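Ticket: Hairline cracks and hollow patch, new ceiling skim
Property: Ladach House, upstairs front room and landing
Raised by: tenant, via the repairs form
Handled by: Titilayo Akinola, snagging desk
Contractor on original job: Iyamu Plastering
Status: Closed, with one item parked

Entry 1, 29th January

Tenant reports "a crack like a river with ambitions" running across the front room ceiling from the light fitting toward the window. Ceiling was boarded and skimmed before Christmas. Tenant also reports a dull sound when the wall beside the chimney breast is knocked. I asked why they were knocking on it. They said they had started and now couldn't stop.

Checked the job sheet. New board over the old lath, taped joints, two coats of skim. Chimney breast was patched where the fireplace came out and the opening was blocked up. Sheet says "vent fitted." Sheet also says "all good," in different handwriting, so we will see.

Entry 2

Site visit. The crack is dead straight for most of its length, with a wobble near the light. Straight cracks in a boarded ceiling usually follow a joint, and this one lines up with the joint marked on the sketch, give or take the quality of the sketch. Width is less than a fingernail. No brown staining, no sag that I could find with the long level.

Tapped along the chimney breast. Solid, solid, solid, drum. The hollow bit is low on the right, where the new blockwork meets the old brick. Marked it with pencil. Tenant asked if the pencil would come off. It will, along with the plaster.

No vent. There is a neat round pencil mark where a vent would go.
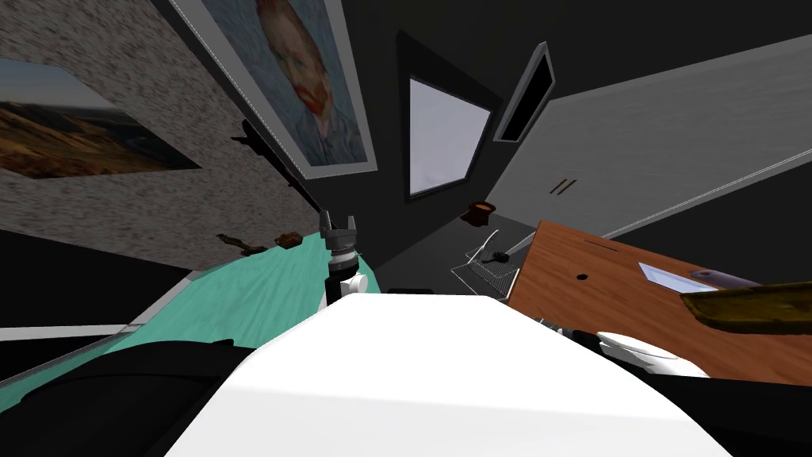
Textured wall, left side, with the landscape painting hanging.

Entry 3

Called Iyamu about the vent. He was certain it had been fitted. Sent him a picture of the pencil circle. He is now certain it was going to be fitted.

Asked what tape went on the ceiling joints. Answer was "the usual." Asked which usual. Paper tape in the front room, self-adhesive mesh on the landing, because the roll ran out. The landing hasn't cracked, which I mention only because it will annoy everyone who has an opinion about tape.

Things ruled out so far:
Leak from above. Loft is dry, tank is not over this room, meter reading from the ceiling matches the landing.
Floor movement upstairs. There is no upstairs above this.
Heavy light fitting. It's one bulb and a paper shade.

Things not ruled out:
Boards short of screws near the joint.
Heating turned up to full the day after skimming. Tenant says "not full." Tenant's partner, from the kitchen, says "full."

Entry 4

Second visit, with Iyamu's plasterer. Ran a magnet along the ceiling to find the screws. Spacing is fine over most of the room and then, either side of the crack, there's a stretch where somebody clearly went to lunch. Pushed up on the board with the flat of my hand and the crack closed. Let go and it opened. I did this more times than was needed.

Agreed repair for ceiling:
1. Extra screws into the joists along both sides of the joint. Find the joists first. I have had to write that down.
2. Rake out the crack, remove loose tape.
3. Seal the raked edges, bed new paper tape in jointing compound, leave overnight.
4. Feather out wide with a second coat, sand when dry, mist coat, paint.

Plasterer asked if he could just fill it and paint. He can do that at his own house.

Agreed repair for chimney breast: hack off the hollow patch back to sound edges, brush down, bonding agent on the brick, base coat, skim. Cut the vent opening while the wall is already a mess. Tenant to take down the wall pictures on that side before dust day.

Entry 5

Dust day. Hollow patch came off in one piece, like a dinner plate. Behind it the old brick still had soot on it, and no sign of anything to help the plaster grip. That explains the drum. Soot washed off, left to dry, sealed.

Vent cut and fitted with a plain white louver cover from Soltberg. You can feel a little air moving through it. Tenant asked whether this would let in birds. Told them the chimney has a cowl. Went outside to make sure the chimney has a cowl. It does.

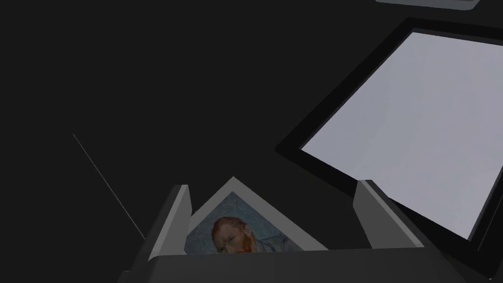 Small framed picture, held upright.

Entry 6

Ceiling screws in, 30 of them, all biting. Tape bedded. Tenant reminded in writing that the heating stays low while this dries and that a fan heater counts as heating.

Iyamu queried the bill for the extra screws. Pointed him to the lunch gap in Entry 4. Query withdrawn.

Entry 7

Final check with a lamp held flat to the ceiling. There is a very slight rise along the repaired joint if you go looking for it with a lamp. Without the lamp I could not find it. Pushed up on the board again and nothing moved. Chimney breast sounds solid from skirting to shelf height. Tenant has knocked on it too, at length.

Paint on the patch is a shade brighter than the rest of the wall. Original tin was Lovano off-white and the lid is missing, so the exact off is unknown. Tenant would like the whole wall painted. Parked until somebody agrees whose wall it is for paint purposes.

Ticket closed for ceiling, hollow patch and vent. Paint item moved to the landlord's list. Reopen this one if the crack comes back. Please don't open a new ticket for the same crack under a different name.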